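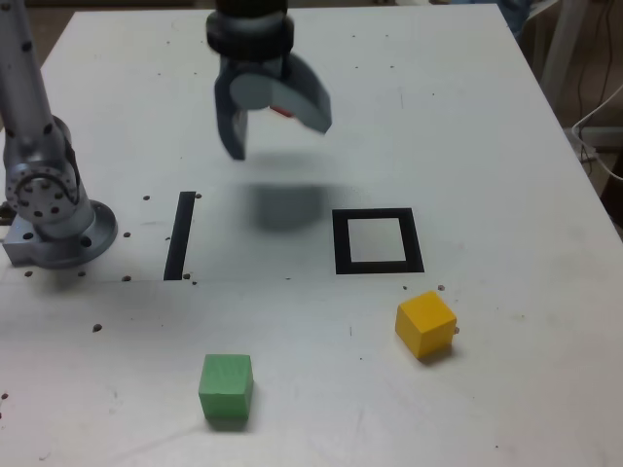 Elsie Hulme
ok thread about white tabletops and wooden blocks, typing this fast before lunch so bear with me

Elsie Hulme
people keep asking if I'd buy a white top again. yes. but you will see EVERYTHING on it. specks, scuffs, the seam where the panels meet. if that kind of thing bugs you get gray

Elsie Hulme
the specks mostly don't wipe off btw. I tried. dish soap, then the Virer spray, then a fingernail. some moved. most have moved in for good

Elsie Hulme
scuffs are a different story. melamine sponge, barely damp, light hand. do a corner first. I did NOT do a corner first on the old table in Brididton and it had a dull patch the size of a dinner plate til the day I gave it away

Elsie Hulme
someone always says use 2000 grit paper. please don't on a coated top. fine on bare wood, great on bare wood even, just not on this

Elsie Hulme
ok tape. black on white, nothing else comes close for seeing where your lines are. I used the Dixit cloth tape for years, now whatever's in the drawer if it's matte. shiny tape glares under overhead lights and then you're squinting at it all day

Elsie Hulme
for a square: put down all four strips long, let them overlap, then cut the corners thru both layers with a sharp blade and a ruler. light pressure!! you want to cut tape and not table

Elsie Hulme
and press the edges down with the back of a spoon. crumbs get under there otherwise and the edge goes fuzzy

Elsie Hulme
leave the middle of the square open. I filled one in solid once and it was a pain to peel, plus a dark block just dissapears on it

Elsie Hulme
blocks now. plain wooden cubes, painted. mine are from the Brodov box, 780 grams on my kitchen scale with the lid off, don't ask why I weighed it

Elsie Hulme
yellow gets the worn look first. edges go, then corners. green hides it better I think? or I just look at the yellow ones more
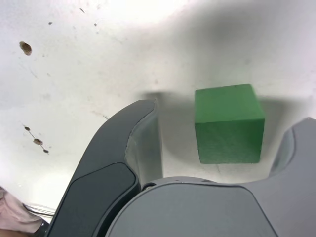

green one up close. top looks lighter than the front, you can just make out the grain

Elsie Hulme
the grain is why I like these over plastic. thin matte paint, soft corners, and they don't skate across the table when you bump it

Elsie Hulme
cleaning them - damp cloth, dry right away, never soak. paint lifts if water sits in the end grain. I lost a red one to a sink in November

Elsie Hulme
touch up paint: thin coats, 20 minutes between, stop at 2. a third coat goes rubbery and they stick to each other in the box all summer

Elsie Hulme
Q from the replies: does tape leave residue. yes if it stays down for months. warm it with a hair dryer, peel low and slow, then a bit of cooking oil on a rag and wipe that off with soap

Elsie Hulme
other Q, where'd I get the table. secondhand, no label on it anywhere, sorry

Elsie Hulme
thats it, lunch. will post the paint color names later if I can find the jars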